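Hands full at Esteo

By Marlene Caldeira

Doors at ten, queue by quarter to. Esteo's open day at the old Lillik building, and the car park already hopeless. I squeezed in behind a school group and got a name tag with my surname spelled wrong. Fine.

Upstairs is where the arms are. No cages, no big orange machines welding doors. Just tables, with ordinary stuff on them, the kind of clutter you'd find in any share house. Books, kitchen gear, bits of cloth. The staff like it that way. A tidy table teaches you nothing, one of the engineers told me, then got called off to fix a projector.

The demo I stayed longest at was the book one. Two arms, one table, and a grip on the spine that had the whole room leaning in. Some 300 people came through during the day and I reckon most of them stopped here. A kid behind me asked if it could read. Not yet, mate.

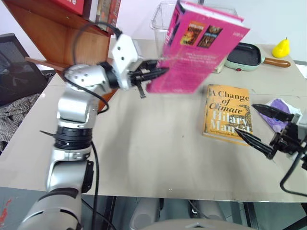
What gets you is the colour of the thing, or lack of it — all silver and white and black cable, very serious, and then it's handling somebody's holiday reading. I asked about breakages. Long pause. Paperbacks suffer, apparently, covers mostly. They buy them secondhand by the box.

Downstairs Grukesell had a stand and 3 kinds of slice. Coffee was terrible. Next open day is in April, bookings thru the Esteo front desk, and get there early for parking.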